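Follmont turns over furnished apartments between tenants, and since September a two-armed robot has done the first pass on part of that work. It opens drawers and doors before a person comes in. Every new task is run in simulation first.
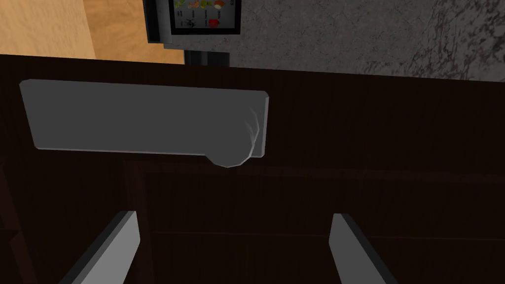

I worked turnovers for six years. The checking was dull, and it was also when you caught your breath. Crews now handle 20 units where they used to handle fewer, and what remains for them is lifting and scrubbing.
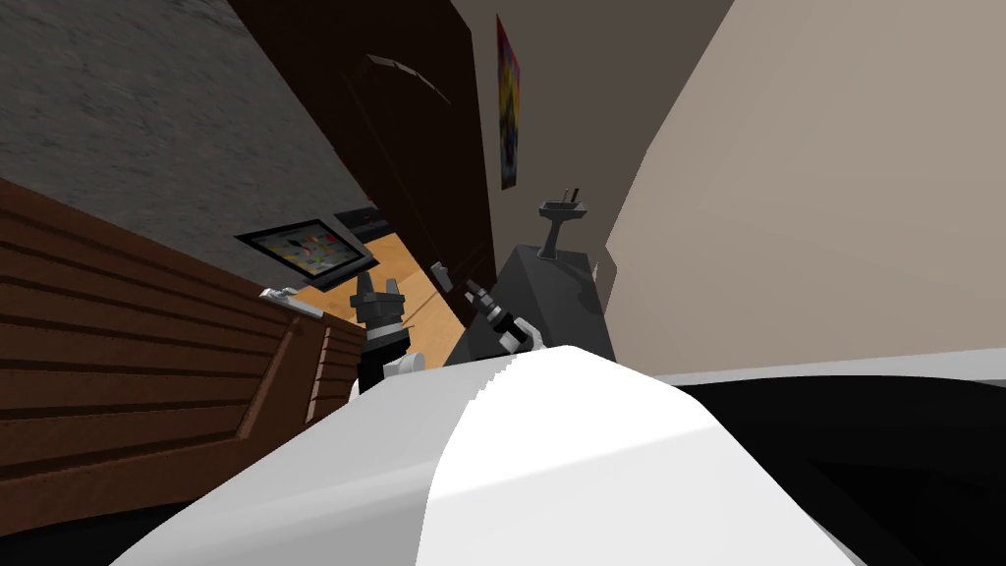

Kazimír Ďurica wrote to me that his knees are glad of the change and he would not go back. I believe him. My complaint is with the schedule, which gave all the saved time to the company.

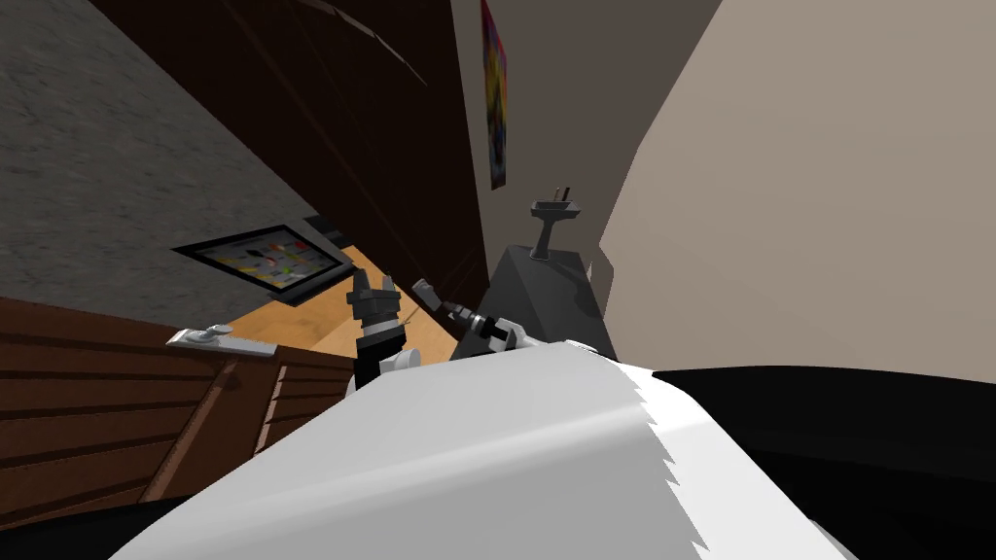

Ctibor Machala asked for longer breaks on behalf of 117 cleaners and got a leaflet. Pay has stayed where it was. If the machine takes the easy hour, the hard hours should cost more.
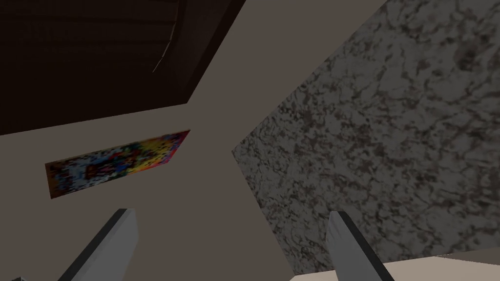

Simulated view past the open gripper, with a picture on the wall.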